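# Surface Care and Item Placement on a Shared Wooden Table

Course project report, Georgiou Workshop Program
Team: Stella Mohamedi, Kedir Weldu, Jyoti Bajpai
Advisor: Apostolos Athanasiadis
Submitted October 8, 2024

## 1. Purpose

The shared table in the Clusville student building is used for meals, paperwork and small repairs. Metal kitchen items are often set down on the bare wood and slid across it. The project asked two questions. How should a table of this kind be cleared and restocked so that the finish lasts, and does a wire basket work as the single storage point for the items that stay on it?

The work was limited to the tabletop. Chairs, carpet and wall storage were left out.

## 2. Background

The table has a smooth, light finish. Finishes of this type resist short contact with water but mark under hard edges, such as the rim of a can or the foot of a wire rack. Damage is easy to miss because the grain is strong and the color changes from band to band. A scratch that runs with the grain can pass for a growth line until a hand is drawn across it.

Earlier notes by Idrisa Makori, made for the Grondcombe reading room in September, recommended felt under all metal items. We kept that advice as a starting point but did not assume it would suit a basket, where the load rests on several narrow wires.

## 3. Method

### 3.1 Clearing

Items were moved to the far half of the table first. The near half was then wiped with a damp cotton cloth, along the grain, and dried with a second cloth. The same steps were repeated for the other half. No spray was applied to the wood.

### 3.2 Inspection

Inspection was done by eye from a low angle, facing the light, and then by touch. Dark specks and colored marks were noted on a paper sketch of the tabletop. A mark was classed as "surface" if it lifted with a damp cloth and "set" if it did not. We made no attempt to remove set marks. Sanding was outside our permission.

### 3.3 Placement

The basket goes on the far half, with its long side free of the table edge. Tall items are lifted over the rim and lowered. They are not dragged. A canister with a rod in its lid is held by the body, so that the rod carries no load.

Bare table and placement stage:
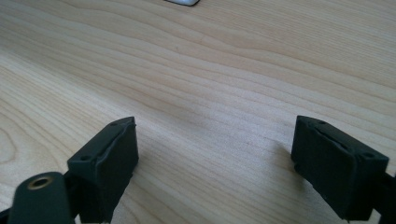
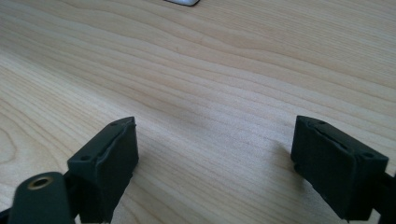
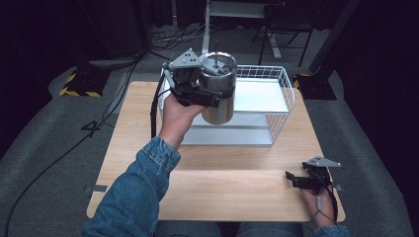
The sequence was written up as a one-page sheet and tested by two team members who had not drafted it. Each worked alone and could ask no questions. Where a step was read in two ways, the wording was changed and the step repeated.

## 4. Materials and Cost

The budget limit was 800 credits in the program's internal accounting. Spending came to 252 credits, covering cotton cloths, felt sheet, a shallow tray and printing. The basket and the steel canister were already in the building. The Flikley storage unit listed in our proposal was dropped at the first review. It would have covered too much of the work area and used most of the budget.

## 5. Results

Wiping along the grain left fewer visible streaks than wiping across it. The difference was clear only under low light from one side. Under overhead light the two directions looked the same.

Felt pads did not stay on the basket wires. The contact area is too small for the adhesive. A single felt sheet cut to the basket footprint held its position better and could be lifted out for cleaning.

The basket did reduce the number of loose items, but it also hid small ones. Caps and spoons went under the larger containers. Stella Mohamedi suggested a shallow tray inside the basket for small parts, and this was added to the final sheet.

One instruction failed in both tests. "Clear the table" was taken by one tester to include the basket and by the other to leave it in place. The line now reads: "Move everything, including the basket."

## 6. Limits

Only one table was studied, over a short period. We have no record of its condition before the project, so the age of the set marks is unknown. Results for oil finishes or heavier varnish may differ.

## 7. Further Work

Jyoti Bajpai will keep the tabletop sketch and repeat the inspection next term with the same lighting. Kedir Weldu is preparing a version of the sheet for the Grondcombe tables, which are narrower and will need a smaller basket.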